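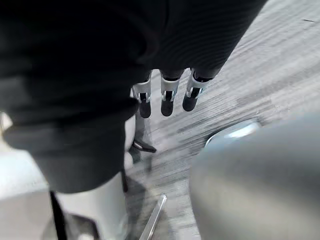
So I spent most of August 2021 swapping hands on a robot, and I have opinions!

Some background for anyone who wandered in from the soldering posts. Chiamaka Afolabi and I share a workshop unit (well, she has the lease and I have a key and a shelf), and between us we've been trying to decide what to put on the end of the arms. We had three candidates. One was the plain two-jaw gripper from Lotberg, one was a suction thing I'm going to be rude about further down, and one was the Wivuria hand, with proper jointed fingers. Everybody who visits wants to shake that one. I get it. I did too.

The Lotberg first. It opens, it closes, it tells you how hard it's squeezing. Setup took me one evening, and most of that was finding the right bolts. I gave it my usual pile of stuff to pick up: a roll of tape, a mug, a sock, a paperback, a bag of rice, a pen lying flat on the carpet. It did very well on everything except the pen and the sock. With the pen it kept pushing the thing along the floor like a tiny snowplow. With the sock it grabbed nicely but then wouldn't let go, and I ended up peeling cotton off the rubber pads for ages. I've since put smoother pads on and that's mostly fixed it.

The suction cup I bought secondhand from a guy who was clearing out his garage, and I now understand the price. It's great on the mug if you come in dead level. It's useless on the rice, useless on the sock, and the pump is so loud that Adaeze Ojo came over from the next unit to ask if we were vacuuming. It's back in its box. If you have nothing but flat cartons to move, go for it, and I'll sell you mine.

Now the Wivuria. I wanted to hate it a bit, because it costs a lot more than the other two put together and the manual is terrible (there's a page about calibration that refers you to another page about calibration that refers you back). But the first time I closed it around the mug it sort of settled in, each finger stopping when it touched, and I made a noise I'm not proud of. The rice bag was easy. The paperback was easy. The pen took me 57 tries before I got a clean pick, and I wrote that number on the whiteboard and drew a box around it. After that I got it again on the next go, so something had clicked, probably me.

What I don't love is the thumb. It lags. You tell everything to close together and the fingers go and then the thumb shows up like it was parking the car. Chiamaka thinks it's the controller and I think it's the hand, and we've had that argument enough times now that we just point at each other. To test it we moved the hand from the Van Rooij controller to the older board I had on the shelf. On the old board the lag was still there but smaller, so we both claimed that as a win.

A word on controllers while I'm there. The Van Rooij is the nicer box by miles. Good connectors, a real emergency stop, lights you can read from across the room. But out of the box it was sending commands to the hand at 200 Hz, and when I bumped it to 300 the fingers got a little buzz in them, a sort of purr you could feel through the table. I've gone back to 200 and I'm leaving it alone. If anyone has run that combination faster without the purr, please write to me, I would love to know what you changed.

Cameras! I keep forgetting cameras. I'd always had one on a stand looking down at everything, and it's fine until the arm gets between the camera and the thing you care about, so basically always. A small one down at the wrist is a huge improvement. You see the fingertips, you see the floor, and you find out very quickly how much of your own hardware is in the way. The bad part is blur. Move the arm at any speed and the carpet turns to soup. I've slowed the approach right down for the last bit of each reach and that helps. A shorter exposure helps too, but then I need more light, and the lamp I own gets hot and smells like dust.

Cables are still my enemy. I lost 4 connectors in March to one bad loop behind an elbow joint, and I swore I'd plan the routing properly this time — and then of course I zip-tied everything in a hurry at midnight. Cut them all off the next morning and did it again with Velcro. Do the Velcro first.

For now the Wivuria stays on, the Lotberg is the spare, and I'm saving up for the soft fingertips Zememgate sells, which Adaeze says she can get me a set of to borrow before I commit. I want to try them on the sock.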